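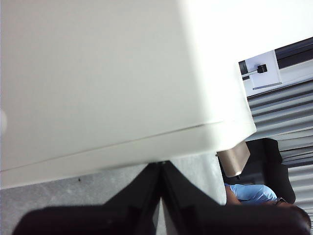
The Case for the Dumb Dial

My sister-in-law bought an oven that wants her email address. She gave it a fake one, and now it sends recipes for short ribs to a stranger.

I have been thinking about this because my own kitchen is run by knobs. You turn one, it ticks, and some time later there is a ding. I have never had to agree to the terms of the ding. When the knob breaks, and I hope it doesn't, I will go down to Asar on the corner and Fadime Akgül will sell me another from a coffee can of old ones, while telling me I should have been gentler.
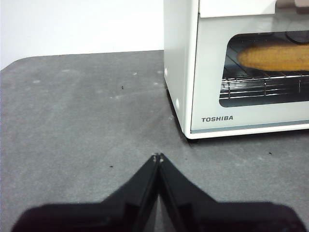

The people who sell the other kind talk a lot about saving time. I timed it at her house in November. Waking the screen, dismissing the update and finding "bake" took 3 minutes, during which a person with a knob would have been sitting down. The manual had 2 pages on heat and 5 on privacy. I read the heat ones.

I'm not against progress. I like my phone, and I would not go back to washing sheets by hand for anybody's philosophy. But a small oven has one job, and that job was pretty well understood before either of us was born. Adding a login to it is like adding a receptionist to a shovel.

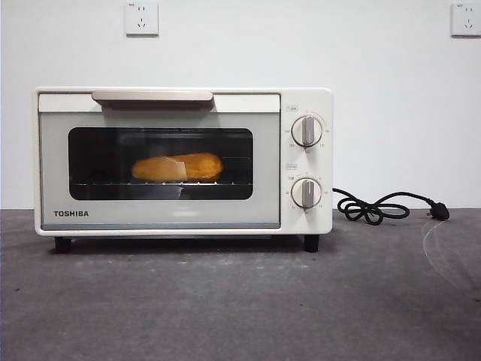
And then there's the price. Hers cost 700 dollars and plays a little song when it's done. She hates the song. There is a setting to turn it off, she tells me, in the app, under Wellness.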